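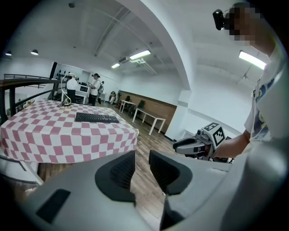
Ticket 1159
Opened by: Zerrin Akgül
Site: Plorley, upstairs open room
Item: keyboard on the table w/ pink and white checkered cloth
Priority: low (pls before the 30th if poss)

23 Jun 2023
Keyboard drops letters. Mostly the space bar and e. Sometimes nothing types for a few seconds then it all comes at once. Was fine in March.

Reply — Ilango Kamath
Which port is it in? Try straight into the PC, not the hub. Also turn it over and shake it out, had toast crumbs in the Grenberg one.

Zerrin
Moved it off the hub. Same. Shook it, bit of fluff. Space bar maybe better?? e still bad.

Ilango
Cable then. Wiggle it near the plug while holding down a key, tell me if it cuts out.

Zerrin
Yes cuts out!! Every time, if I bend it to the left. Cloth keeps sliding too and pulls on it, could that do it

Ilango
Could do. Clip the cloth down or take it off, leave some slack in the cable. Will send a spare from Noltoria, shelf 77. Dont bin the old one, want to check the plug.
And sort the cables round the lamp thing while your there — hard to tell whats what.

Status: waiting on spare

Zerrin
Spare here, typing ok so far. Cables still a mess, will do tmrw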